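La telenovela de las nueve y yo (otra vez)

Bueno, ya van 124 capítulos de Trellora y sigo aquí, en el sofá, con el mando en una mano y el móvil en la otra, gritándole a la tele como mi abuela. Dije que lo dejaba cuando se casaron en falso. Dije que lo dejaba cuando apareció el gemelo. ¡Y mira!

Esta semana ha sido de Villanueva de principio a fin. Para quien no la siga: Villanueva es el pueblo donde la familia tiene la bodega, y también donde está enterrado (o eso creíamos) el padre de Elvira. Pues el martes Elvira abre el cajón del despacho, encuentra las cartas y no dice ni mu. Cinco minutos de capítulo sin diálogo, solo ella leyendo y la lluvia detrás. A mí me tuvo sin respirar, y eso que la música estaba altísima, como siempre.

Lo de Tomás ya es otra cosa. Me cae bien el personaje, pero llevan desde el capítulo 100 con que le cuenta lo del incendio o no se lo cuenta, y cada vez que abre la boca suena un teléfono. ¡Que apague el teléfono! Mi hermana dice que el secreto aguanta hasta la boda y yo digo que se sabe antes, en el hospital, con todos delante. Hay una cena apostada.

También me han preguntado por los guionistas nuevos. Baptiste Pichon entró a mitad de temporada y yo lo noto sobre todo en las escenas de cocina, que antes eran puro relleno y ahora son donde se dicen las verdades. Wilfredo Dimaculangan sigue con la trama del hospital, que es mi favorita aunque la doctora Salcedo tome unas decisiones sentimentales que madre mía. Se habla de llegar a los 216 capítulos, y no sé si a mí me da la vida para tanto.

Ah, y la blusa verde que lleva Elvira en la vendimia: la busqué, la encontré y cuesta 200 euros. Se queda donde está.

Os leo en los comentarios, pero por favor, sin destripes de la plataforma, que algunas vamos al ritmo de la tele y llegamos al viernes con los nervios de punta.

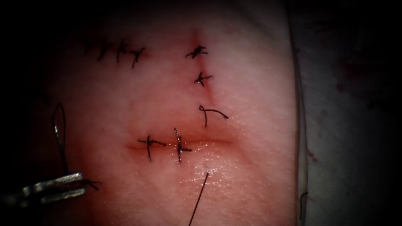
Lo que espero de la semana que viene

Que Elvira enseñe las cartas. Que la doctora Salcedo conteste de una vez a la propuesta de traslado. Y que vuelva la tía Remedios, que se fue a por tabaco en el capítulo de la tormenta y todavía la estamos esperando.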